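Mar 16, 2026

Cider batch, racking no. 2, and the Prusix yeast question

Opened the two demijohns from October. Both were pressed from the same apples on the same afternoon, both started at 1.051, both had the same dose of sulphite a day before pitching. One got the plain cider yeast we always use, the other got the Prusix sachet that everybody on the Wukness forum has been raving about. According to the packet it "preserves orchard character". I don't know what orchard character is and the packet doesn't say.

Readings first, before I taste anything and talk myself into an opinion.

Plain yeast: 1.002
Prusix: 1.002

So no difference there. I floated the hydrometer twice in each and wiped it in between, and spun it to knock the bubbles off. The claim that Prusix "stops early and leaves natural sweetness" doesn't hold for this juice at this temperature. It may hold for somebody with a warmer cupboard or a sharper apple, but they'd need to show me a reading and so far all I've seen on the forum is adjectives.

Clarity: the Prusix jar is a bit brighter. I'd put that down to where it stood. It was on the stone end of the shelf and the other was over the pipe. Should have swapped them at Christmas and didn't. That spoils the comparison and I'm writing it here so I can't pretend later that it was a fair test.

Lees: thinner and more tightly packed under the Prusix, which made the racking easier. Lost less to the bottom. This is the one point I'd give it.

Smell: plain yeast has a faint struck match about it that went after a good swirl. Prusix smelled of apple and a little of pear drops. Pear drops usually means the yeast was hurried or hot, and it was neither as far as I know. Left both glasses under saucers for 20 minutes and went back. Match gone, pear drops still there.

Taste: dry, both. The plain one is thinner and sharper at the front. The Prusix is rounder, or I was told it would be rounder and so found it so. Need to do this blind. Three glasses, two the same and one odd, somebody else pouring, and if I can't pick the odd one then we stop buying the expensive sachets.

Racked both under airlock again. Topped up with a splash of the spare bottle (plain yeast, so the Prusix jar is now very slightly not a Prusix jar, noted). One crushed tablet in each. Tubing is going cloudy near the tap end and wants replacing before the perry.

On the Rivico cleaner: their leaflet says no rinse needed. I rinsed. I've had one batch taste of swimming baths from a no-rinse product and I'm not having another. If anyone wants to skip the rinse, do it on your own jar and write your initials on it.

Also tried the Rusu clip-on thermometer against the glass one in the same bucket. It read 2 degrees high cold and bang on when warm, so the error isn't even steady and you can't just take it off in your head. It's gone in the drawer. Please don't fetch it out again for mash work.

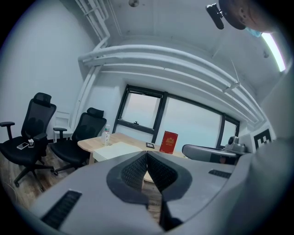 Margin note copied in from the tasting sheet, where the other opinion was that I'm being too hard on the Prusix. The pear drops will fade by summer, it says, they nearly always do, and a yeast that drops hard and leaves more cider in the jar has paid for itself before anyone lifts a glass. It also says a blind test at five months is too soon to be worth the washing up.

Well, maybe. I worked out what the extra cider came to and it was most of a wine glass. The sachet costs more than that. As for the fading, fine, I'll wait, but then both jars wait and both get tasted on the same day, and the sheet gets filled in before anyone compares notes.

To do:
Swap the jars over on the shelf, today, not "soon"
New tubing, wider bore if they have it
Check airlocks, the left one was nearly dry
Label the spare bottle, it only says "good" on it
Look again at the last reading on the old perry, I have it down as 1,064 with a comma, which I take to mean 1.064, but the 6 could be a 5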